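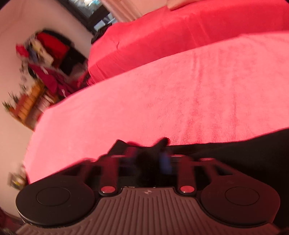 ## Handout 4: Visit to the Hosska open day (February)

Please read these notes before the discussion hour. They cover the first demonstration only. The second one, on sorting parcels, will be in Handout 5.

### What was demonstrated

Hannelore Petersen showed us how Hosska collects examples of housework with a hand-held gripper. A person holds the tool, does the task in an ordinary bedroom, and a camera on the tool records it. There is no robot arm at this stage. The arm comes later, when the recordings are used for training.

Points I would like you to remember:

- The view is always from the tool. Both fingers stay visible, with a red cap at the base of each one.
- When the hand turns quickly, the held object and the shelf become blurred. The pink sheet in the middle stays clear enough to show its creases.
- Bedding is a soft material. Its shape is different each time, so one recording teaches very little.

### Figures given in the talk

| Item | Number |
|---|---|
| Recordings made for the bedroom set | 952 |
| Kept after checking | 800 |
| Used in the first training | 496 |

Mehwish Rizvi asked why 152 recordings were removed. Ms. Petersen answered that most of them had lost tracking: the software could not calculate any more where the tool was in the room. Fast turns are one cause. Plain walls are another, as they give few points to follow.

### Terms

**Gripper width:** the distance between the two fingertips at one moment.

**Trajectory:** the path of the tool through the room, with its rotation.

### For the discussion

1. Would you keep a recording in which the held object is blurred? Say what you would check first.
2. Compare this method with the remote control method from Handout 3. Half a page is enough.

Parnley's chapter on soft objects is in the course folder. Read only the first part.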